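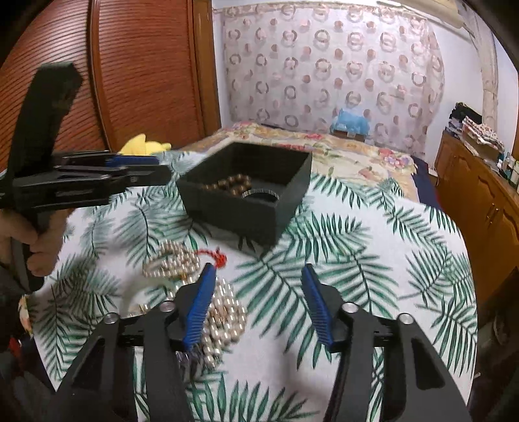

Quick update on the tangle problem. Kauppinen keeps asking if demos from hand-held grippers are enough to teach a policy to put jewelry in a box, no robot arm in the loop at all. Short answer, sort of. Long answer, depends what's on the bed. Beads strung together with a tassel on one end are the worst, because the policy grabs wherever and the rest of the strand just trails between the jaws. So for Presetau v2 we labeled the tassel end as a grasp point. Much better. 295 demos in the set now.

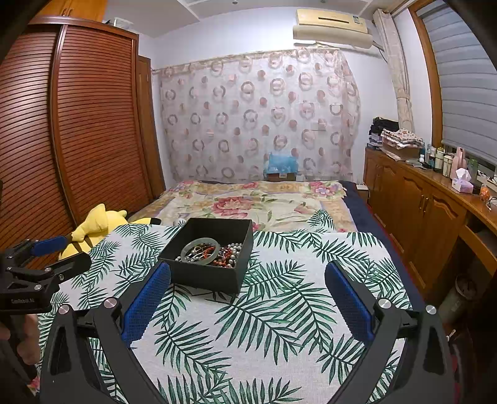

Two grippers, open box, bangle and beads inside.

Numbers before I forget. Single strand into the box, 68 percent on the held out episodes. Tangles, 36. Ouch. Crescencio thinks its the second hand, the policy hardly uses it and in the demos the second hand does alot of the work, holding one strand while the other one gets lifted. I think it's the pads. Probably both.

Also tried dropping every demo where the strand slips and gets regrasped.
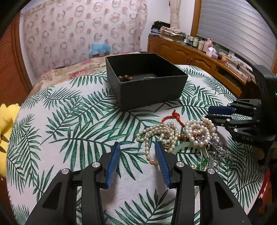
That made it worse! Down to 292 episodes, so only three gone, and tangles still dropped a few points. Could be noise, only ran one seed. But Saimi has been saying since October that regrasps are the useful part, so ok, they go back in.

Next: more seeds, longer history window, pearls on their own. Code is on the Plavorano branch, don't use main, main is broken.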